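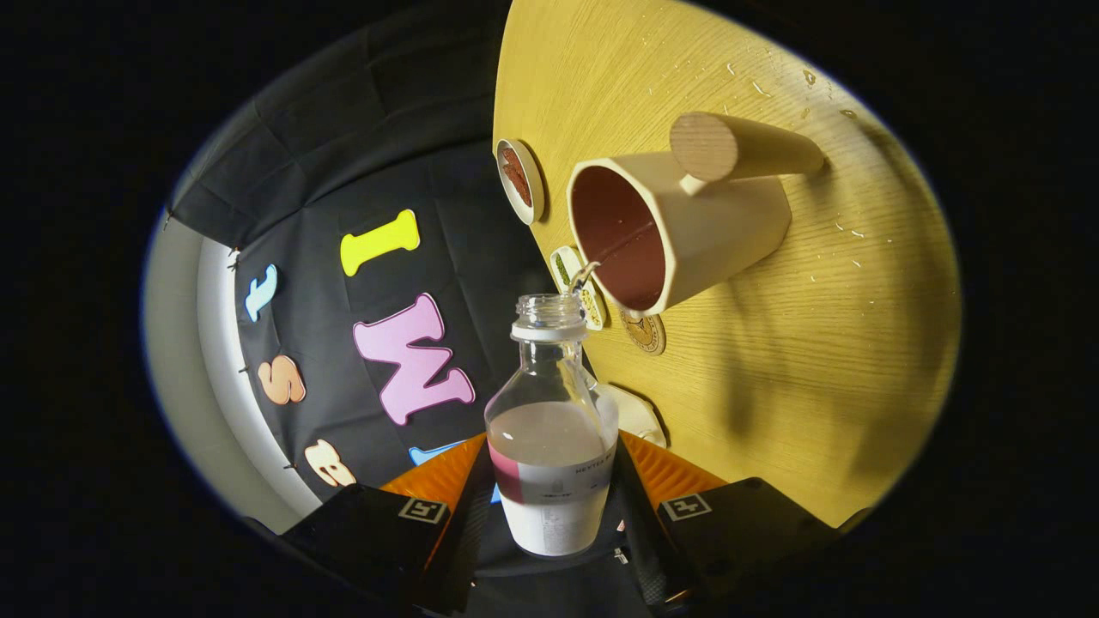
The bottle with its pour ring, and the wooden-handled mug behind it on the round table.

May 22, 2025

I have been clearing out the kitchen cupboards in the evenings, one at a time, and last night I got to the awkward corner one by the window. It is the cupboard where glass goes. Jars, bottles, the jug with no lid, two vases I have never put flowers in.

My rule for bottles is that I keep the ones with a plastic pour ring in the neck. You can't easily buy those rings on their own and they make a big difference with anything you want to add slowly. A plain screw neck gives you nothing and then far too much. With a ring you get a thin stream and you can stop it. The trouble is that the rings are a pain to clean. I prise mine out with the handle of a teaspoon, soak them in hot water and washing-up liquid overnight, and push them back in with my thumb the next day. If one splits, the bottle goes in the recycling.

Labels are the other job. I used to soak everything in the sink and scrape, but paper labels come off more cleanly if you fill the bottle with hot water first and leave it for a while, then peel from a corner. Whatever glue is left comes off with cooking oil and a bit of kitchen roll. I don't take a label off until the bottle is finished, even if it looks untidy on the shelf. I learned that after pouring white vinegar into a cup of tea in August.

Anything that has held something other than food stays out of the kitchen for good, however well it washes. Those live in a crate under the stairs and I use them for plant feed and the like.

The round table is where all of this gets sorted, as it is the only clear surface I have. It is a light wood with a straight grain and it marks if you so much as look at it, so wet things go on a tea towel. I oil it when it starts to look dry.

The mug is the best thing to come out of the whole exercise. Kimie Murakami gave it to me when she moved to a smaller flat and I had put it at the back and forgotten it. It is eight-sided, cream on the outside and a dark reddish brown inside, with a round wooden handle that sticks straight out like the handle on a little saucepan. You can see the growth rings on the end. I was doubtful about the handle at first but it is comfortable to hold. It does mean no dishwasher and no soaking, so I wash it by hand and dry the wood straight away. It doesn't stack with anything either, and it now has a hook to itself.

I have also gone over to small white dishes for spices when I'm cooking. I tip out what I need before I start and put the jar away, and there is much less on the worktop by the end. Pascal says it just makes more washing up - he is right, but he isn't the one doing it.

Still to do are the baking cupboard and the drawer with the batteries in it. Saodah has asked for any spare jars with lids for her chutney, so I have put 5 in a bag by the door and will drop them round at the weekend.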